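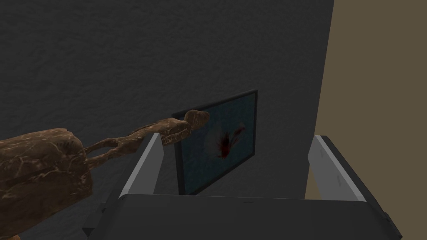

Parnport Television, Talk and Entertainment, Guest Desk

Section 4: Setting up a guest file in Erngate

Before you start

You will need an Erngate login, the guest's confirmed air date and the name of whoever speaks for the guest. Make sure it is the person who speaks for the guest this week. Actors change publicists the way other people change phone chargers.

If the guest has been on the show before, do not make a new file. Search for the old one first, including under former married names. One singer currently has four files with us, and in one of them she is still a child star.

4.1 Opening the file

1. From the Erngate home page, choose Guests, then New.

2. Type the stage name in the top box and the legal name in the second. The top box goes on the screen during the broadcast. The second box goes to payroll. Getting these the wrong way around has happened, and the guest's mother was the only one who enjoyed it.

3. Pick a file type: Promo, Comeback, Feud, New Baby or General. If you are torn between Comeback and Feud, pick Feud. The questions are longer and can be trimmed.

4. Enter the show number. Erngate adds the studio and the call time by itself. Our default call is 2:30 p.m., even for guests known to rise at 3.

5. Press Save. Erngate does not save as you go, whatever the green check mark suggests.

Note: The notes box holds 355 characters. It will let you type far more than that and then quietly drop the rest. Put allergies first and opinions last.

4.2 Off-limits topics

This part is the reason the file exists, so please do it before the flowers.

1. Open the Topics tab and paste in the publicist's list exactly as sent. Do not tidy it. "No questions re: the boat" means something to somebody.

2. Mark each topic Closed, Ask First or Open. Only the publicist can move a topic out of Closed. The host cannot, the host's charm cannot, and neither can you.

3. For anything marked Ask First, enter a phone number that will be answered during taping.

4. If a topic concerns the guest's children, set it to Closed until you hear otherwise in writing.

5. Press Send to Host. The host's tablet will show the list in red. 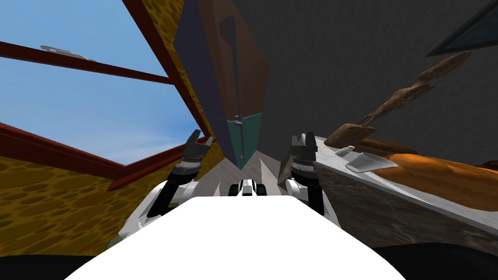 Caution: Send to Host cannot be taken back. If you send the wrong guest's list, call the studio floor at once and say so out loud. We once had a soap star asked, very tenderly, about a kidney that belonged to the following segment.

4.3 Loading old clips

Guests who have been famous for a while come with footage. Most of ours sits in the Brostow archive, which is slow before lunch and slower after it.

1. In the Clips tab, choose Add from Brostow.

2. Search by program title. Searching by guest name brings back every award show at which the guest was seated.

3. Watch the whole clip. Then watch the five seconds on either side of it, where the former spouses tend to be.

4. Trim to 20 seconds or less. The host will talk over anything longer.

5. Tick Cleared only when the rights desk has said yes. "Should be fine" is not a yes.

Note: Brostow gives an undated clip the year 1896. Fix this by hand before it reaches the caption machine. No guest has yet taken it as a compliment.

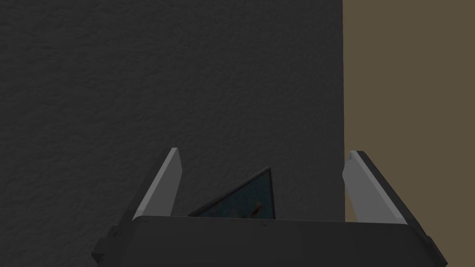
Fig. 4-3. Gripper with both fingers open.

4.4 After taping

1. Open the Quotes tab and attach the transcript. The El Khatib plug-in makes a rough one within the hour. It is good with plain speech and poor with crying.

2. Check every quoted line against the recording. If the guest said "I guess I loved him," the press copy does not say "I loved him."

3. When the guest mentions someone without naming them, put a plain description in brackets, such as [former manager]. Do not put your best guess, even if you are right and everybody on the bus home agrees with you.

4. Set the file to Aired. This releases up to 100 lines to the press page and locks the rest.

5. If the publicist phones to withdraw something already broadcast, be kind, write it down and pass it to the duty producer. There is no button for that. People have looked.

Files left at Taped for longer than two weeks drop into the Lost and Found folder, along with a pair of sunglasses someone scanned in July. For locked files, see Section 5.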